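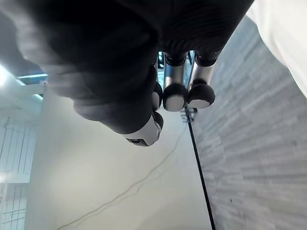
Plafonnier trop éblouissant dans une pièce de travail : changer le luminaire ou ajouter un variateur ?

Temps de lecture : 3 minutes

atelier_nord

Bonjour,

Je cherche à réduire l'éblouissement d'un plafonnier LED dans une pièce de 17 m² qui sert à la fois de bureau et de coin montage. Le luminaire est un Skoseo posé en saillie, commandé par un interrupteur simple. L'éclairage sur le plan de travail me convient. Le problème vient de la luminance de la source : dès que je lève la tête ou que je me penche en arrière, la zone autour du luminaire devient illisible. Les pièces métalliques brillantes renvoient en plus un reflet très dur, ce qui gêne pour lire une gravure.

J'ai envisagé trois solutions :
- un variateur à la place de l'interrupteur ;
- un film diffusant collé sur la vasque existante ;
- le remplacement complet par une dalle à grille.

La boîte d'encastrement de l'interrupteur n'a pas de neutre. L'alimentation du luminaire est intégrée et l'étiquette ne porte aucune mention de gradation. Je suis locataire à Grivolmont, donc je préférerais ne pas ouvrir la cloison.

Merci d'avance.

voltampere_bis

Le variateur est à écarter dans votre cas. Sans mention de compatibilité sur l'alimentation, vous risquez un papillotement, un bourdonnement ou une panne prématurée du driver. L'absence de neutre réduit encore le choix : il existe des modèles deux fils, mais ils exigent une charge minimale qu'un seul plafonnier LED n'atteint pas toujours.

Surtout, un variateur ne traite pas le bon paramètre. À 50 % du flux, vous aurez une source moins vive et un plan de travail deux fois moins éclairé. Le contraste entre le luminaire et le plafond reste sensiblement le même, puisque les deux baissent ensemble.

Ce qu'il faut modifier, c'est la surface apparente de la source. À flux égal, une surface émissive plus grande donne une luminance plus faible. Par ordre de préférence :

1. Un luminaire plus large à diffuseur opale ou microprismatique. Vérifiez l'UGR sur la fiche technique, en gardant à l'esprit que cette valeur dépend aussi de la géométrie du local et de la position de l'observateur.
2. Un éclairage indirect vers le plafond, si celui-ci est blanc et mat. Le rendement baisse, les reflets sur le métal s'adoucissent nettement.
3. Le plafonnier actuel conservé pour la circulation, avec une lampe orientable placée sur le côté pour le montage. C'est la solution la moins coûteuse en location – aucun câblage à toucher.

Pour les reflets, la position compte autant que la puissance. Déplacez le plan de travail pour que le luminaire ne se trouve pas dans la direction symétrique de votre regard par rapport à la surface de la pièce. Un quart de tour de la table suffit parfois.

Si vous remplacez le luminaire, coupez au disjoncteur et contrôlez l'absence de tension avant toute intervention. Conservez l'ancien pour l'état des lieux.

papillon17

Moi j'ai mis un film Oksanen sur la vasque et ça va mieux. Un peu jaune au bout d'un moment. Attention à ne pas boucher les ouïes d'aération s'il y en a.

atelier_nord

Merci. Il y a bien des ouïes sur le pourtour, je laisse donc le film de côté. Je commence par tourner la table et ajouter une lampe latérale.

Sujets proches
Variateur deux fils et charge minimale : comment lire la fiche
Température de couleur pour un établi
Plafonnier Uvunstead : remplacer le diffuseur seul
LED qui reste faiblement allumée, interrupteur ouvert
Fixer un rail au plafond sans percer

Contact – Conditions d'utilisation – © Les contributeurs – Haut de page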